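Why I Still Want a Short Menu

There is a restaurant near me called Leson with a menu that runs to nine laminated pages, and I have eaten there often enough to tell you that two of those pages are wonderful. The rest of it is pasta, tacos, three kinds of curry, and a burger with a fried egg on it, all of it perfectly fine and none of it anything I have ever thought about on the drive home.

I say this with affection. I love going out to eat, I love being handed a menu, and I used to believe that more to choose from meant a better evening. Then I started going to Gajewski, which is a small place with 35 seats and a menu that fits on one side of a card. Six dishes and two desserts! The first time, I felt a little cheated. By the time the potato dumplings arrived, swimming in brown butter with a heap of sour cabbage on the side, I had forgotten all about it.
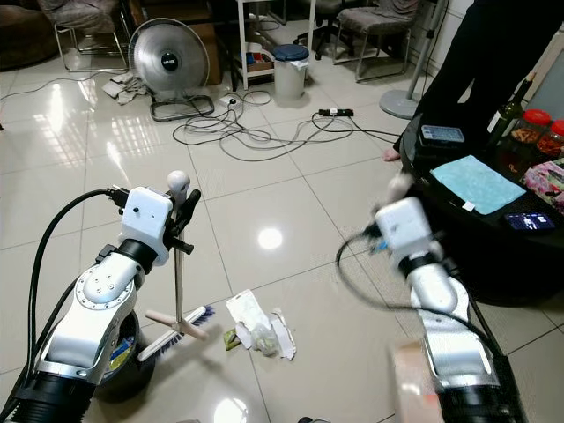 A kitchen that makes the same six things every night gets very good at them. The cabbage has been tasted and fussed over, the dumplings go out quickly, and whoever is waiting on you knows what is in everything (try asking about the curry at Leson and watch the poor kid run back to the kitchen). I suspect a lot less food gets thrown out, too, though I have never worked in a restaurant and will happily be corrected by anybody who has.

I know the argument on the other side, and my own family makes it loudly. When eight of us go out together there is always one who won't eat fish and one who wants breakfast at seven in the evening, and a long menu keeps the peace. Fair enough. Nostico, out by the highway, does this well – a big menu, but most of it built from the same roast chicken and the same good bread.

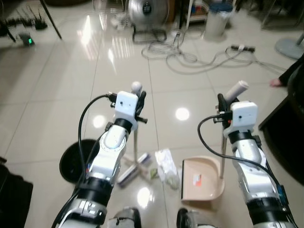
What I can't warm up to is the menu that grows every season and never loses a page. A dish gets added in October for the cold weather and it is still there in the summer, looking sorry for itself. Menus need a good cleaning now and then, the way a glossy tile floor needs a broom, and I would like to see more owners take a sweep at theirs. Surkico did it last fall, dropping the pizza and keeping the soups, and I grumbled for a week and have been back every week after. The barley soup alone is worth the parking.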